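Search this site Go

4.2 Grasp width from finger markers

Pletari reads jaw opening from the two fiducials, one per finger. Of 1718 recorded grasps, 1249 gave a usable width. The rest gave us opinions. 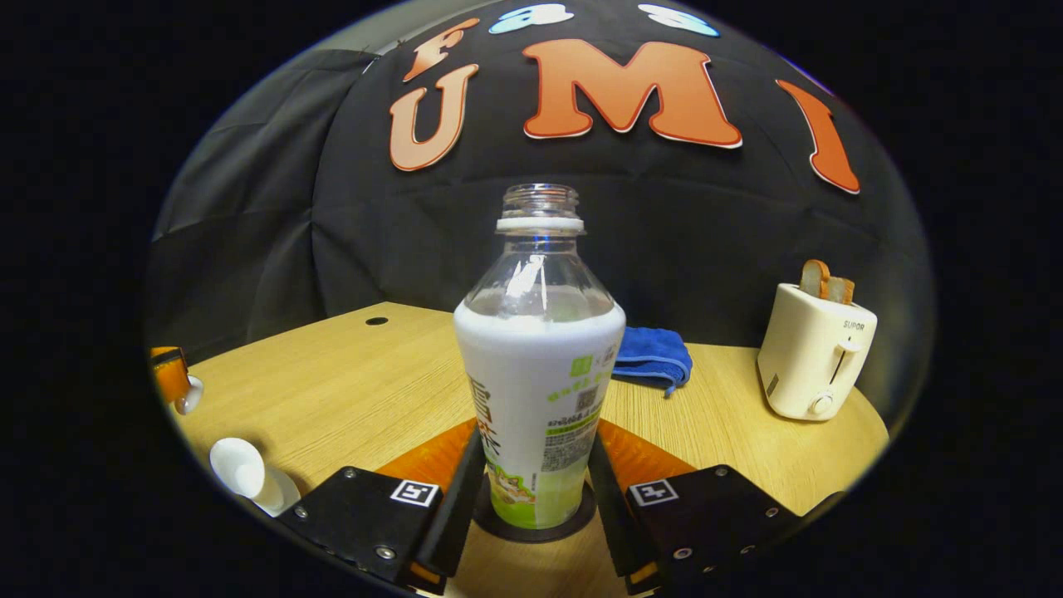
Figure 2. Uncapped clear bottle held between the fingers; both markers in view.

Clear plastic is where our depth filter goes to sulk, so the planner trusts the markers and ignores depth inside the jaws.

Comments
gredham_fan: Is the filter code out?
pomard: In June, they said. Which June?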